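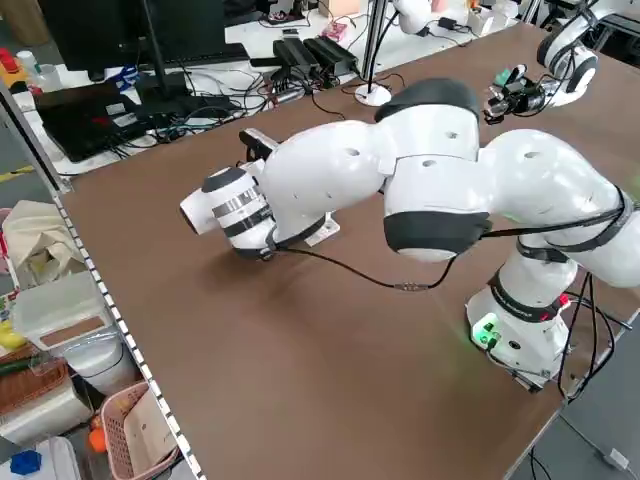

White robotic arm on a brown tabletop, with a green light on its base. Photo: Fabian Auer

MEDIA RELEASE
For immediate use
2023-01-05

Greluvden jigsaw library opens its second branch in Cetcombe

Hello from Garkport! I'm Annatjie Van der Merwe, I run Greluvden, and I'm thrilled to tell you that our jigsaw lending library is opening a second branch, this time up the hill in Cetcombe. If you've borrowed from us before you'll know how long I've been going on about this. If you haven't, hello, come in, have a rummage.

The new branch is in the old haberdashery on Tuhumury Lane, two doors up from the bakery. We've kept the long cutting counter (it's the perfect height for checking boxes) and most of the little drawers, which now hold edge pieces looking for a home. The front window gets the morning sun, so we're not putting any boxes in it. I learned that one the hard way in Garkport with a lovely harbour view that faded to the colour of weak tea.

We have 1196 puzzles in the collection at the moment and they'll be shared between the two shops. Members can borrow from either and return to either, so if you live in Cetcombe and work in Garkport you can drop one off on your way down and pick up another on your way home. Boxes travel between branches twice a week in the back of my car, and if you want something particular moved across, ask at the counter and we'll pop it on the list.

Membership stays at $32 a year. I know a few people were worried I'd put it up to pay for the new place, and I did think about it for one gloomy evening in July, but no, it's the same price and it covers your whole household. You can have up to five puzzles out at once and keep them for a month. If you're stuck on a big sky and need longer, just ring us. We don't charge late fees and I'd much sooner you finished the thing.

As of this week we have 844 member households, and plenty of them already make the drive from Cetcombe. One family told me they plan their grocery shop by when they've run out of puzzles! They'll be saving a bit on petrol now.

Looking after the new branch will be Irfan Ngui, who's been with me in Garkport from nearly the beginning and can tell you which of our boxes has a missing piece without opening it. I asked him for something to put in this release and he sent me this:

"I'm looking forward to having a proper returns table. In Garkport we've been sorting on top of the freezer. I'd also like people to know that a missing piece is no drama, so please write it on the slip and don't try to make a new one out of cereal box. We can always tell."

On the subject of missing pieces, we do have somebody who makes replacements, and he makes them well. Prasetyo Sopacua cuts them with a fretsaw and paints them to match, and he's agreed to run a workshop in Cetcombe once we've settled in. It'll be a small group, adults and older kids, and you should bring a puzzle of your own with a gap in it. Put your name down at either branch and we'll let you know when it's on.

We're also starting a swap shelf at Cetcombe, separate from the lending collection. Bring a finished puzzle, take a different one, no membership needed. All I ask is that the pieces are in a bag inside the box and that you've honestly tried to count them. Anything under a hundred pieces goes in the children's basket near the door.

Donations to the main collection are still very welcome. What we could really use is large-format puzzles for people whose eyesight isn't what it was, as those are out on loan nearly all the time and the waiting list is longer than I'd like. Gardens, trains and old shopfronts go fastest. We have a great many kittens already, thank you.

Mounir Slaoui has built us a sloping tray for doing puzzles in bed or in an armchair, and there'll be a few of them to borrow from both branches along with the roll-up mats. They're padded underneath and have a lip on all four sides. My own mother has tested one thoroughly and won't give it back.

Come and see us when we open the doors. There'll be tea, a cake from the bakery and one enormous puzzle of a fruit market laid out on the counter for anyone to add a piece to. Members of the press are welcome to join in, and I'm happy to chat before or after, or on the phone if you can't make it up the hill.

Media contact: Annatjie Van der Merwe, Greluvden, Garkport. Call in or ring the shop during opening hours and ask for me.

ENDS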